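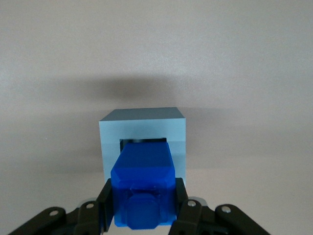 Photo: Clikwood

The first thing Vesela Nikolovski does when a new customer calls is ask what they want the arm to put into what. Most people have not thought about it, she says. They have bought the arm, mounted it on a bench and written a program that waves it around. Then they get stuck.

"They can pick up a block and set it down on the other side of the table," she says. "After that they want something harder, and they end up cutting a hole in a shoebox."

Nikolovski runs Clikwood, a small company in Birnusden that sells practice parts for tabletop robot arms. The Plestimley set, its main product, is a group of plain boxes, each with an opening in the front, and blocks shaped to go in. The box stays put on the table and the arm has to bring the block to it, line it up and push. Each block has a raised knob on the near end, and the openings are wide and low, so a block that comes in tilted will catch on the rim.

There are 6 boxes in the set and 9 blocks. The extra blocks are cut slightly under or over size, and working out which is which is part of the exercise.

Nikolovski started making the parts for her own use. She was teaching an evening course at the time, and she needed something students could fail at without breaking the equipment.

"A block going into a slot is a very simple job for a person," she says. "You don't even look at it for the last bit, you feel it. The arm has a camera up near the gripper, and at the moment you most want to see the edge of the hole, the block you're holding is in the way. So the students had to decide where to put the trust. Some of them slowed everything down. Some backed off and looked again, which costs time but works pretty well."

The first blocks were made of wood, and they swelled. Printed ones kept their size better, and she has stayed with printing for the blocks ever since. Customers sometimes complain about the fine ridges left on the surface. She has no plan to sand them off.

"They give the fingers something to hold," she says. "I tried a polished batch and I got more emails about that than about anything else I've sold."

One of her longest-running customers is Eino Oksanen, who teaches automation at the Pesonen training center. His students use the set in their second term. He has 20 of them in a group, working in pairs, and each pair gets 50 attempts at a box before they write up what went wrong.

"I grade the write-up," Oksanen says. "I don't grade how many went in. If I graded that, they would all pick the biggest hole."

He likes the set, with reservations. The boxes are light, and in his first year with them a hard push was enough to slide one back across the bench. His students now hold them down with putty. Clikwood sells a weighted base, but Oksanen thinks it should come in the carton.

"You pay for a box and then you pay again so the box will stand still," he says. "I've told Vesela this. She knows what I think."

She does know, and she says the base will be included starting in December. The price of the set will go up a little to cover it.

Oksanen's other complaint is with the color. The blue blocks are slightly see-through and a bit shiny, and under the lamps in his classroom the beveled edges throw highlights that can confuse a program looking for a straight line. He got around it by moving the lamps. A colleague of his dusts the blocks with chalk.

Nikolovski is less willing to give way on that one. "Parts are shiny in real life," she says. "If your program only works on a dull block, you should find that out from me. But I do sell a matte gray block if somebody asks. It isn't on the website."

She is also clear about who should not buy the set. It will not teach anyone to program from nothing, and the printed guide assumes the arm is already set up and can be moved to a point with fair accuracy. Two-finger grippers with flat plates work best. Suction cups do badly, and she has taken back several sets from people who tried them. The knob can be gripped too, but the block tends to droop when it is held that way – she leaves that to the last page of the guide, as an extra.

Spare blocks are sold singly. The oversize one goes missing most often, according to Oksanen, who keeps his in a locked drawer.

The next thing from Clikwood will be a box with the opening on a slope. Nikolovski has a test version on her own bench and says her arm gets the block in on some days and not on others. Oksanen has asked for two.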